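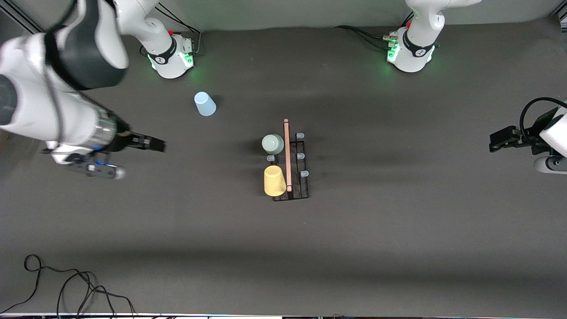

Cups and Tables: Frequently Asked Questions
Sandudar Center, Dining and Common Rooms

Who may use the shared cups?

Shared cups are available to all staff, residents and registered visitors of the Sandudar Center. They may be used in the dining hall, the two common rooms and the reading lounge. No sign-out is required for everyday use. Groups that need cups for a meeting or reception should read the section on reservations below.

Where are clean cups kept?

Clean cups are kept on the open shelves to the left of the dining hall serving counter and in the cabinet under the window in each common room. Cups on the shelves are stored upside down on the ridged mats. Please return the mat to its place if it slides forward when a cup is removed.

May I stack the cups?

Lullo cups may be stacked up to four high. Handled cups and any cup with a thin rim should be stored in a single layer. Nested cups sometimes seal together after washing. If two cups will not separate, leave them on the return cart and kitchen staff will take care of them. Do not twist them or strike them against the edge of a table.

Where do I leave a used cup?

Used cups go on the return cart beside the dining hall exit. Empty any remaining liquid into the sink before placing the cup on the cart, and put tea bags, stirrers and napkins in the bins provided. In the common rooms, where there is no cart, used cups should be placed in the gray tray next to the sink. Cups left on tables are collected at 4:30 p.m. and again at 9 p.m.

Can I take a shared cup to my office or room?

Yes, for the day. Cups should be returned by the evening collection. The Center holds 2,139 cups in all, and the shelves run low in September, when most new residents arrive. Staff who prefer to keep a cup at their desk are encouraged to bring one from home.

May I leave my own cup on the shelves?

Personal cups should not be left on the shared shelves. They will be washed and placed in general use, and the Center is unable to trace them afterward. Residents may use the labeled hooks in the second common room. A hook can be requested at the front desk.

How do I reserve cups for an event?

Reservations are made through the front desk at least three working days before the event. A single reservation may include up to 100 cups. Larger requests are possible outside meal hours and are reviewed by Mirjana Ionescu, Dining Services Manager. Please state the following when you write:

The room and the start and end times
The number of guests
Whether hot drinks will be served
Who will return the cups to the kitchen

Reserved cups are delivered in covered crates. They must be returned in the same crates, unwashed but emptied.

Which cups are suitable for hot drinks?

Any cup from the upper two shelves may be used for coffee and tea. Cups on the lower shelf are intended for water, juice and other cold drinks and should not be filled from the urns or placed in the microwave.

Do the tables need coasters?

Coasters are required on the wood tables in the reading lounge. They are optional in the dining hall and the common rooms, although a matte surface will show rings from coffee if they are left overnight — a damp cloth is usually enough when the mark is fresh.

How should I clean a table after a spill?

Move all cups to one side, blot the spill with a paper towel and wipe the surface with warm water and a small amount of Delent, which is kept under each sink. Wipe once more with plain water and dry the table. Abrasive pads and bleach must not be used on any table in the building. Spills near power outlets or cables should be reported to the front desk before any wiping is attempted.

What should I do with a chipped or cracked cup?

Place it in the blue box below the return cart, even if the damage is slight. Broken pieces should be swept up with the brush and pan from the supply closet and wrapped in paper first. There is no charge for accidental breakage. The Center replaced 268 cups last year through its supplier, Sarpong.

Whom should I contact with other questions?

Questions about cups, shelves and reservations may be addressed to Mirjana Ionescu at the dining office. Damage to tables and other furniture should be reported to Borislav Babić, Building Services, by way of the front desk.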